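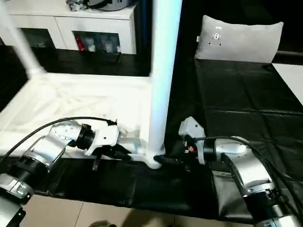

11 May 2025
Darcy MacPherson

Coverings, table and bed end of the room

Spent most of the afternoon on the coverings and I'm going to write it all down now while I still remember which way round everything goes, because the last time we redid this table I wrote "sheet on, fine" and that was no help to anyone (me included!).

The glossy white sheet is on the table. I still like it, it's easy to wipe and you can slide things across it without them catching, but it creases if you so much as look at it. It came folded in the packet from Felow and the fold lines are still in it. I tried smoothing it from the middle outward with my forearm, which moved the creases along to a new spot. Gwenaël thinks we should have asked for it on a roll. Gwenaël is right, and the roll is only a little more, so that's what I'll order when this one gets tatty. No iron on it, please. I tried a corner of the old one in September on the lowest setting and it puckered like cling wrap.

The other thing about the gloss is the shine. With all the ceiling lights on, white parts on a white sheet are a pain to find, and I kept patting the table looking for the plastic piece when it was right there next to the pole. I'd like to try a matte sheet for a week. Bélanger do one, sample requested, no reply yet.

Black cloth is over the front edge, hanging down and carrying on over the floor to the right. It's the long one, 175 cm on the short side, and yes, it's longer than it needs to be. I didn't want to cut it until we've settled where the table goes for good. Mind your feet. If you pull a stool in close, lift the cloth first, don't roll over it, or the whole lot creeps forward and takes the white sheet with it. I used clips along the back last time and I can't find them now (check the drawer under the kettle? check Gwenaël's coat?).

Poles. The big white one in the middle of the table is the one everybody leans on, so a reminder that it isn't for leaning on. I wiped down the rounded foot and went over it with a damp rag, then a dry one. There's a faint sticky patch on the back from old tape that needs the citrus stuff, and we're out of the citrus stuff. The one on the table edge I haven't touched, apart from checking its fixing by hand. Felt firm to me.

The bed side is in black too now, and I'm much happier with that than with the blue thing we had before, which showed every bit of lint in the building. Okay, black shows lint as well. But it matches the floor cloth and the whole corner looks calmer, I think! Tucked in at the sides, not at the foot, so you can get it off quickly for the wash. Cold wash, no softener.

Light grey pillow goes at the far end, label on. I had the scissors out for that label and Gwenaël stopped me, as we've got two pillows that look the same in a bad light and the label is how you tell them apart. Fair enough. The spare is in the Asemgate box on the top shelf.

Things I meant to get to and didn't:

- lint roller, a proper wide one
- citrus cleaner, 2 bottles
- clips for the back of the sheet (find or buy)
- chase the matte sample
- hem the black cloth, or at least run tape along the raw side
- work out where the table is going to live, which is really a question for Gwenaël

Oh, and whoever had the good tape measure, it's got a kink in it at the 100 mark and now it won't wind back in all the way. I'm not cross, I'd just like to know if we need a new one.

Sheet again tomorrow if the creases have dropped at all overnight. I've left the lights low on that side.

Recent entries
Shelf brackets, second attempt
Where the lint comes from (Gwenaël Riviere)
Old blue cover, washing notes
Tape that leaves a mark and tape that doesn't

Kerkurness workshop notebook | Contact Darcy or Gwenaël | Back to top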